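Minutes – Dinsa shared room meeting, Oct 18, 2018

I said I'd type these up, so blame me for the spelling. We started late because the kettle in the Preltness kitchen was slow, and last time's minutes went through with no changes.

First item was the marble table. Everybody agreed it's nice to look at and a pain to keep tidy! We went over what should live on it: the pens stay in the red cup, and the fruit goes on the shell dish with the grapes together instead of trailing all over the marble. The wire baskets are for paper and flat things only. The stapler needs one home (I vote basket, but we didn't settle it). 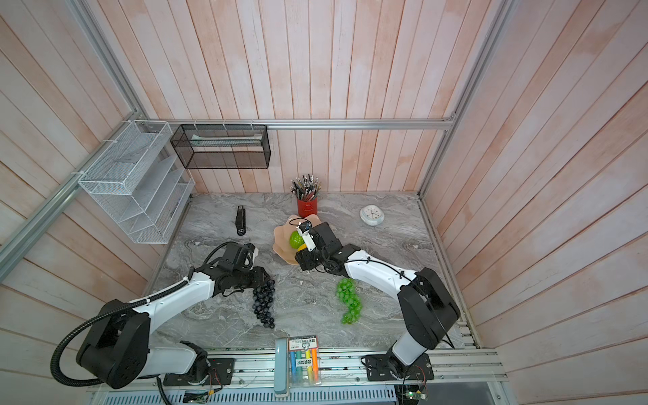

Fruit on the shell dish, pens in the red cup: 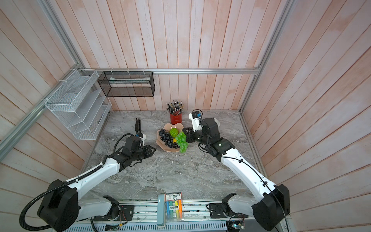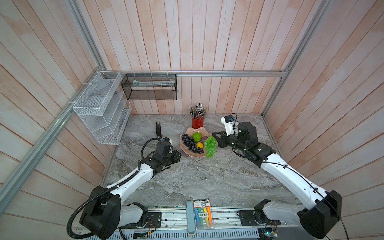
A voice from the far end asked whether the shell dish was big enough, as the green grapes always slide over the rim, and could we please look at a deeper bowl before February. I said I like the shell – it's cheerful – but I'll check what Grallurer has.

Money next. We have 2,264 left and set aside 800 for shelves from Radholm. A cheaper set came up too, and three people wanted to see it first, so the order waits.

Then the pink planks. Repaint or leave? Leave, for now, though the knots do show through.

Still to do: price the bowl, measure for shelves, find a spot for the stapler.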